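Robot chores: what to do when the arm lets go (or won't)
Shop and kitchen tips, updated July 26, 2025

Quick one this time, I have a chair leg in clamps and glue on my sleeve.

Short version. Ludham, our two-arm helper, was moving a kitchen chair from the table to the wall. Left hand opened early. Chair came down on one leg, then on a mixing bowl, then the stretcher popped out. No one hurt. Bowl fine. Floor has a dent the size of a lentil.

Log said "grasp confirmed" the whole way. So it thought it had the chair. It did not have the chair. Spent most of a week on the why, and these are the notes, some of them good for anybody with a gripper in the house, some just for me.

First: stop it properly

Know where the stop is before you need it. Ours is on the base, behind the trash can, which was dumb. Moved it to the counter end.

The app stop button is not the stop. It asks "are you sure". Use the red one.

After a stop, hands off until the arms sag and settle. Ours takes 18 seconds. Count them. Don't grab the thing it's holding while it's still powered, even if it's your grandmother's chair.

Feet back too. Everybody watches the hands, then the chair lands on a toe.

If something is still in the fingers, support the load first, THEN open. Folded towel under it, or a crate. Two people for anything bigger than a stool.

Clear the small stuff before a re-run. Scrapers, brushes, anything with a hook or a handle sticking out. An open hand coming up next to clutter will find it.
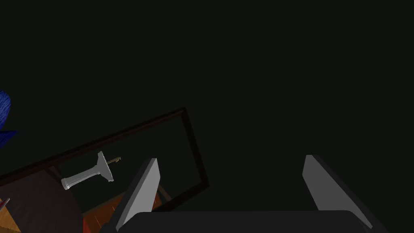

Check the fingers

Wipe both pads. Dish soap, damp rag, dry rag. No furniture polish anywhere near them! Ours had a film of beeswax on the left pad from the April chair refinishing and I'd never have seen it without tilting a flashlight across. Slick as butter.

Old toothbrush for the seam where the pad meets the plate. Crumbs live in there.

Squeeze test: close on a folded dishcloth and pull. Should take a real tug. If it slides out, stop there, you've found something.

Look at the pads side on. One worn more than the other means it's been pinching crooked. Swap the pair, not just the bad one. I swapped just the bad one. Did it over.

Don't tighten the finger screws with whatever driver is in the drawer. Right size or you'll be drilling them out like me.

Replay it before you repeat it

Run the move in the simulator before you let it near the real furniture again. We use Cullix. Takes a bit to set up the room, but a chair falling on screen costs nothing.

Watch from the wrist views, not the nice wide one. The wide one makes everything look like it fits. From the wrist you can see how close a finger is getting to the seat or a post, and chairs are mostly bits sticking out where you don't want them.
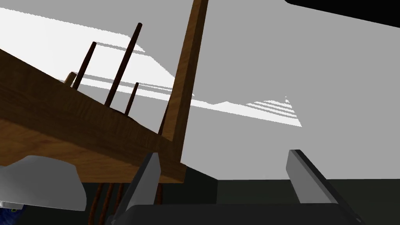
Wrist view in the sim. Fingers open, left one up near the underside of the seat.

Go slow around the place where seat and post meet. Good grip if the fingers land square, terrible if they land on a corner. Corner grip passes the force check and then rolls off as soon as the weight shifts. That's what I think ours did, wax plus corner. Oksana Hutsuliak thinks it was all wax. She rebuilt the gripper so she gets a vote, but run 2,273 in the log had clean pads and the same roll, so.

Try the lift with the chair tipped different ways. We only ever tested it upright, and a chair on its side is basically a different chair.

Check what the sim thinks the chair weighs. Mine had the seat in as a thin sheet. Real seat is a slab. Weighed it on the bathroom scale (weigh yourself, weigh yourself holding chair, subtract) and typed in the right number. Lift got a lot uglier. More honest tho.

Save the bad runs. Name them somthing you'll understand later, "chair_drop_left" and not "test new 4".

Don't put loose parts in the first try

If a chair has come apart, glue it BEFORE anybody lifts it, robot or person. Dry fit, mark each spindle with tape, glue, clamp overnight. Wipe squeeze-out with a damp rag right away. Dowels go back in the hole they came from, they are not all the same even when they look it.

Boards and sticks: same deal as chairs but sneakier. A long thin slat leaning against a board makes a narrow V, and if you send a hand in at the pinch point it wants to take both. Pull them apart first.

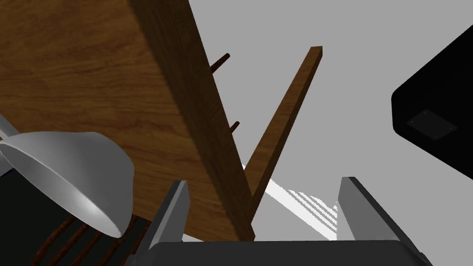 Metal bowls, pans, lids. Put them away. Shiny stuff gives our depth camera fits and it also makes a noise like the end of the world when something lands on it. Steel bowl will survive. Glass one won't and then you're picking slivers out of the finger seams with tweezers.

Stripes of sun through the blinds are another one to watch. Close the blinds for the re-run, one less thing to argue over.

Setting changes we kept

Lift height: low. Chair clears the floor and that's it. A short drop is a bump, a long drop is a repair.

Speed down to half with anything made of wood and joints.

Pause after the grip, tiny test lift, pause again. Osvaldo Barbieri suggested this one when he came to look at the floor. Slows the whole chore down, don't care.

Grip re-check during the carry and not only at the start. Was off by default on ours. Go look at yours.

Pads get wiped every 100 lifts now, new pair at 1,000. Tally on masking tape on the base, pencil, low tech.

No kids or dog in the room while it carries. Baby gate up first. Was a rule before but a soft one, now it's a rule.

For the floor dent: wax filler stick, warm it in your hand, press in, scrape flat with an old card. Ferri makes a walnut one that's close enough. Keep it AWAY from the gripper pads, see above.

Spare pads are Trimum, the short ones, long ones don't fit and the box looks the same. Ordered wrong twice. Part number is on the inside of the flap.

Clamps come off tomorrow. Will add the stretcher fix then if it holds.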